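ok thread time. I finally did the thing I've been threatening to do since spring and put my grandmother's recipes, letters and every family photo I own in one place. Long, sorry, mute me if you need to

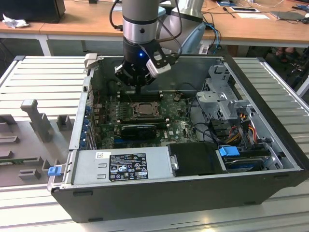 Dell tower, side panel off.

1/ Background for the new people: my grandmother kept everything. Recipes on envelopes, recipes on the backs of bank slips, one on a church bulletin from Mottram that just says "plums, the usual way." I inherited four shoeboxes and a biscuit tin.

2/ I scanned all of it. 1,794 scans. I'd told everybody it would be 2,000 because that sounded good and then I ran out of shoebox. A lot of those are the fronts and backs of the same card, so don't be too impressed.

3/ The scanning was fine! I put on a podcast and fed the thing. The naming is what almost finished me off. For the first two evenings I let the scanner name the files and ended up with a folder of numbers that could've been anything from a lemon cake to my uncle's vaccination record.

4/ What I do now: year first, then who, then what. If I don't know the year I put the decade and an x. So 196x, Grandma, plum cake. It sorts itself and my mom can find stuff without calling me. (She still calls me.)

5/ My friend Shaimaa Tazi does this kind of work for a local history group and she told me to write on the folders, in pencil, BEFORE scanning. I did not listen. Then I dropped box three on the stairs. Listen to Shaimaa.

6/ Things I found that I wasn't looking for: a ferry ticket to Vastska, a lock of somebody's hair (no label, thanks), and a very angry letter to the Allgate bus company about a driver who wouldn't wait. She kept a carbon copy. She kept the reply too. The reply is two lines long and you can tell she read it a lot because the fold has gone soft.

7/ Someone asked about storage so here goes. One copy on the home computer, one on an external drive in my desk, one on a drive at my sister's place. I swap my sister's drive when I go over for dinner, so that's every month or so unless we're fighting.

8/ I'm not going to tell you which cloud thing to use, I've tried a bunch and I have opinions about all of them and they're all boring. Pick one you'll still be paying for next year. And write the password down on paper, somewhere your family would look.

9/ Jairo Castaño replied to my last thread saying I should save everything as TIFF. Jairo, I love you, I did it for the letters and the photos. The recipe cards are JPEGs. It's a card with gravy on it. It'll be ok

10/ The recipes themselves!! 11 different plum cakes. Eleven. Some are clearly the same cake with the sugar crossed out and changed, and you can watch her go up and up on the sugar and then in the seventies it drops way down, which my mom says was the doctor.

11/ I've baked three so far. The Itonby one (it's headed "from the lady at Itonby," no name) is the best by a mile — it has cardamom and you leave the plums in sugar overnight. The worst has margarine in it and I won't be taking questions.

12/ Oven temps are a nightmare btw. She wrote "good oven" or "slow oven" or in one case "the oven as for Peter." We don't have a Peter. I've been going with 350 for good and 300 for slow and checking a lot.

13/ If you're starting one of these: do one box. Name everything in it, back it up, put the box away, eat something. Then open the next one. I had all four open on the floor for most of the summer and my whole living room was a dead lady's filing system

14/ Also ask your older people NOW. I sent my mom 10 photos a week with "who is this" and she'd reply with a paragraph on six of them and "no idea, ugly coat" for the rest. I paste her answers straight into a text file next to the picture. The ugly coats too.

15/ Plan is to get a little printed book to the cousins by November. Just the recipes and maybe the bus letter. I've got the layout half done and I keep stopping to fix commas that she left out on purpose, I think

16/ Will post the Itonby cake tomorrow when I've typed it up properly. Her "cup" was a specific teacup and my aunt has it, so I'm waiting on a measurement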